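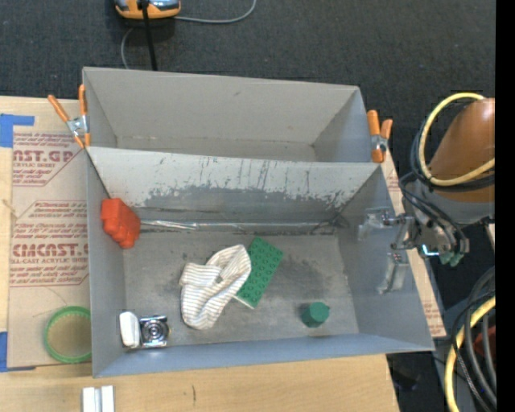 Ayane Ogura wrote to ask whether she really has to empty the whole toy bin before she can call the playroom tidy, and so many of you have wondered the same that it seems the best place to begin. No, you don't! Take out whatever plainly lives somewhere else (cloths, odd bits of packaging, a sock) and leave the rest until you have a proper quarter of an hour and a cup of tea.

Tidying and Toy Bins: Your Questions
Last updated 1/25/24

Is a divided bin better than a plain one?
For most families we'd say yes. With two compartments you can keep one side for things in use and leave the other clear, so there is always somewhere to put a pile while you sort. A big grey double bin on a table is a lovely thing to work from, and much kinder on the back than crouching on the carpet.

What should I do with building-brick plates?
They are awkward, bless them. A green plate lying slantwise with a cloth over it will take up half the floor of a compartment, and the small pieces end up in the corners where little hands miss them. Stand your plates on edge along one wall if they'll go, or keep them on a shelf by themselves. At our Northorpe playroom they live in an old magazine rack.

How do I deal with cloths that end up among the toys?
Give the cloth a good shake over the bin first, in case there's a small block caught up in the folds, and then put it straight in the wash. We do ours at 40 with the tea towels and they come up perfectly well. A striped one is handy, as you can tell it from the kitchen lot.

My bin is scraped and the paint is peeling. Can it be saved?
Scuffs on the floor of a bin are only wear and tear, and we wouldn't lose any sleep over them. Flaking paint is another matter if you have very young ones about who put everything in their mouths. Retire that bin to the shed or the garage and let it hold string and plant pots. Please don't paint over loose flakes, which we tried one August and regretted by the end of the month.

How often should we have a proper sort-out?
Every 14 days suits us, though families at our Mondton group are happy with once a month. Anything that hasn't been played with for three sorts running goes into the swap box by the door.

Can I bring toys to the swap box?
Please do! Clean and complete is all we ask, with no more than four items at a time, as the cupboard is only small.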